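Yensuk Guesthouse Linen Program
Progress report to the Prestard Fund
Prepared by Kittipong Kaewmanee, 30/04/2022

Status

Work in this period covered the second wash trial, the linen inventory and the supplier change for detergent. The inventory is complete. The wash trial is on schedule except for one item — the replacement water meter — described under Delays.

Inventory

The inventory lists 462 pieces across the member guesthouses: sheets, pillowcases, towels and bed covers. Each piece now has a stitched number and a line in the shared register. Pieces with tears, thin spots or fixed stains were entered under a separate code and will not be used in the trial. Bed covers are recorded by weave and color, as textured covers are washed on a different program from flat sheets. 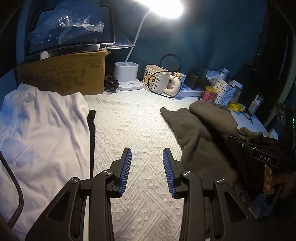

White bed cover with raised diamond pattern.

Wash trial

The trial compares the current hot program with a warm program using a longer soak. Both are run on the same machine at the Torkgate laundry, with loads weighed dry before washing. Sheets and towels have completed 12 cycles on each program. Bed covers have completed seven. Whiteness is graded against the printed reference card by two staff members working separately, and the lower grade is entered.

Grades for sheets are the same on both programs to date. Towels washed on the warm program are graded slightly lower after repeated use. No conclusion is offered for bed covers until they reach the same number of cycles as the other items.

Supplier

Hunard now delivers detergent in refillable drums. Dosing was reset after the first delivery, and the earlier figures for detergent use have been removed from the comparison.

Delays

The water meter on the rinse line gave unstable readings and was taken out. Vichien Suwannarat has ordered a replacement, with delivery expected in May. Rinse water is being estimated from fill time until then, and those entries are marked in the register.

Budget

Spending is within the approved lines. The meter will be charged to repairs — no transfer between lines is requested.

Next period

Complete the bed cover cycles, fit and check the meter, and send the full trial register to the Fund with the next report.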